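Questions I get asked a lot

I run a small consultancy called Hudance. We help labs and small manufacturers tidy up how they work, mostly on cleaning validation and batch paperwork. People tend to email me the same handful of things, so I've put my answers in one place.

Do you only work with drug makers?
No, though that's where I started. These days it's a mix of supplements, cosmetics and diagnostics kits. My longest-running client, Distent, makes buffer solutions and has 56 people on one site.

What does cleaning validation mean in plain English?
You've got a mixing vessel, you make product A in it, you clean it, then you make product B. Validation is the evidence that your cleaning method gets rid of A well enough, every time, whoever is on shift. We set a limit for what may be left behind, swab the awkward spots (valves, gaskets, the underside of the lid!) and test the swabs.

How long does a review take?
For a single line, I block out 20 working days. A lot of that is me reading. The last one had 281 procedures in the pile, and plenty of them contradicted each other, so I did ring the client rather often.

Will you rewrite our procedures for us?
I'd rather sit with your operators while they rewrite them. I'll edit and I'll nag, but if I write the lot myself they end up sounding like me and staying in the folder.

Can you come in before an inspection?
Yes, but please don't leave it until the week before. August is my quiet month if you can plan that far ahead.

Do you need the line stopped?
Hardly ever. I like to see it running, changeover included.

Do you cover offices and shared areas too?
Only lightly. I'll look at gowning rooms and corridors, and I'll read your housekeeping schedule, but daily cleaning is for you and your contractor to sort out.

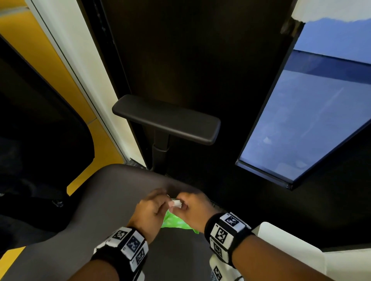
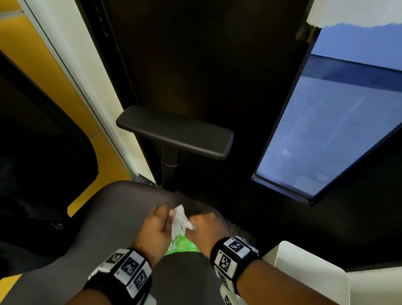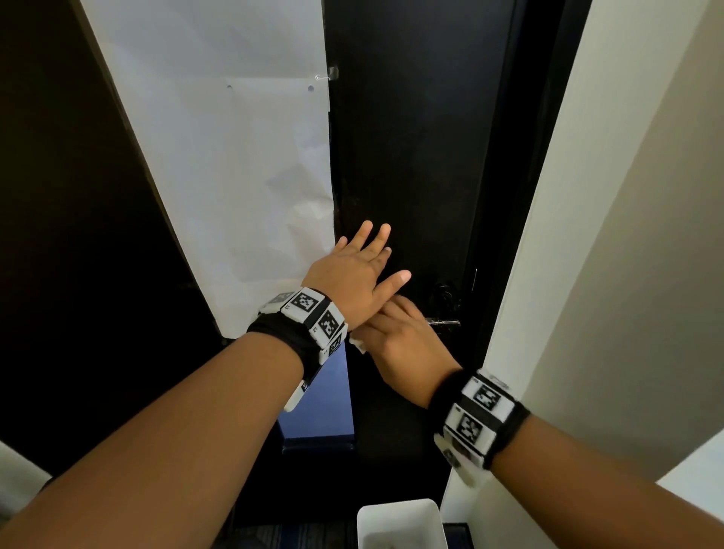
Han-gyeol Gil wrote in to say that the 20 days felt long at first, but the reading turned up two swab limits worked out from an old batch size, and they'd have gone on using them for years. Could I add something on how often limits should be looked at again? Fair point. Check them whenever a batch size, product or piece of kit changes, and once a year anyway.

Contact Hudance | © Hudance, February 2025 | Back to top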